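Home Shop Blankets Throws Comforters Sale Contact

Navy Fleece Blanket with Pompom Trim

I've been making these in my shop in Plindstead for 4 years now and the navy is still the one I reorder fabric for the most. 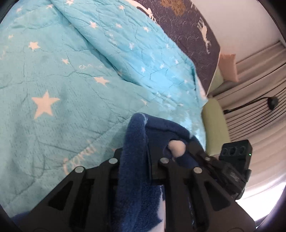

I wanted a fleece that was soft enough for a kid to drag around all day but dark enough to forgive a little hot chocolate. The pompoms are white and fluffy and I stitch every one on by hand – please don't let the dog have them! Small white shapes are printed on the blue, so it goes nicely with star bedding, and I love it over a turquoise comforter (the starry one is sold on its own page, so don't forget to add it if you want both).

The blanket is $47, or $29 if you catch one of my seconds, where a pompom sits a bit crooked or the edge rolls more than I'd like. Cold wash, low dryer, no softener. Shake it out while it's still warm and the pompoms fluff right back up.

Pickup in Plindstead is free, and I drop orders in Gikville most afternoons. During Ramadan I'm happy to do evening drop-offs too, just put a note on your order. Gift wrap is extra and I only have plain paper left until July.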